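Regional News > Transport & Infrastructure

Sornside council backs study of passenger flights at Leckie airfield

14 comments | 70 shares

Sornside District Council has voted to fund a feasibility study into the return of scheduled passenger flights at Leckie airfield, which has handled only freight, charter and emergency traffic since its last commercial carrier withdrew.

The study will examine runway condition, terminal requirements, likely passenger demand and the cost of meeting current security screening standards. It will also consider whether Leckie should seek routes of its own or operate as a feeder to the larger airport at Rurkcombe, a drive of almost 70 minutes from the centre of Sornside.

Mayor Tiburcio Espinoza told the chamber that the district had been without an air service for too long and that businesses were bearing the cost. He said several manufacturers in the Drevstead industrial precinct had raised the matter with his office when deciding whether to renew their leases.

"When a supplier has to set aside a full day to attend a two-hour meeting, that is a disadvantage we can measure," Mr Espinoza said. "The council has an obligation to find out whether it can be remedied, and at what price."

Under the resolution, the council will meet half the cost of the work from its economic development reserve. The remainder is to be sought from the regional transport fund, which closes to applications in October. If that application is unsuccessful, the matter will return to the chamber before any contract is signed.
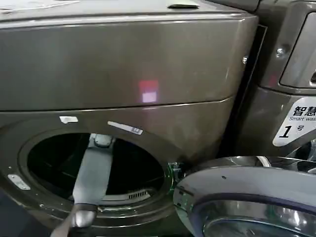 Hemi Stubbs told the meeting that ratepayers had already paid for one study of the airfield and had seen nothing come of it. He asked that the earlier report be released in full before any consultant was engaged, and said the new work should begin with the question of whether an airline was willing to come at all.

Council officers replied that the earlier report had been confined to freight operations and the resealing of the main apron. They undertook to publish it on the council's website, with commercially sensitive material removed, ahead of the next ordinary meeting.

The runway at Leckie measures 2,000 metres, which officers said was adequate for the regional turboprop aircraft most likely to serve a district of Sornside's size. The terminal building presents greater difficulty. It has no baggage screening equipment and its departure area was designed to seat 30 passengers. Parts of the building are leased to a flight training school, whose tenancy has three years left to run.

Officers also advised that the airfield's rescue and firefighting arrangements would need to be reviewed if scheduled services resumed. The current arrangements rely on an agreement with the Drevstead fire station, and the officers' report states that this may not satisfy the requirements for regular passenger operations.

Councillors debated the proposal for more than an hour. Those opposed argued that the money would be better spent on the Rurkcombe highway, where two overtaking lanes remain unfunded, and that a faster road would bring the existing airport within easier reach of the whole district. An amendment to defer the study until the highway program had been settled was defeated.

A second amendment, requiring that the consultant hold discussions with at least two carriers before preparing demand forecasts, was carried without dissent. 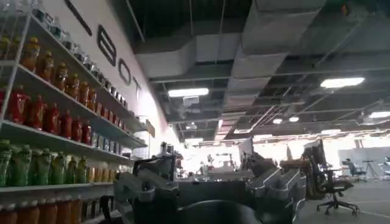

What the study will cover

The terms of reference adopted by the council divide the work into two stages. The first will assess demand, drawing on business travel records supplied voluntarily by local employers and on a survey of households in Sornside and the surrounding townships. The consultant will report to the council on completion of this stage, and the second will proceed only if councillors are satisfied that a service could be sustained.

The second stage will deal with capital works, operating costs and the form of any agreement with a carrier. It will include an assessment of aircraft noise over the residential streets north of the airfield, where the council has received written submissions asking for limits on early morning movements. The submissions propose that no scheduled flight depart before 6 am.

The council has not committed itself to subsidising an airline. Mr Espinoza said any proposal for a revenue guarantee would be put to a separate vote and would be subject to public consultation.

Tender documents are being prepared and will be advertised once the outcome of the funding application is known. Residents wishing to take part in the household survey may register at the council's customer service centre or at any branch library in the district. Written submissions on the terms of reference may be lodged with the office of the chief executive.

Related items

Overtaking lanes on Rurkcombe highway left out of regional works list
Drevstead precinct: council reviews industrial lease terms
Flight training school seeks longer tenancy at Leckie
Early bus to Rurkcombe airport to continue through winter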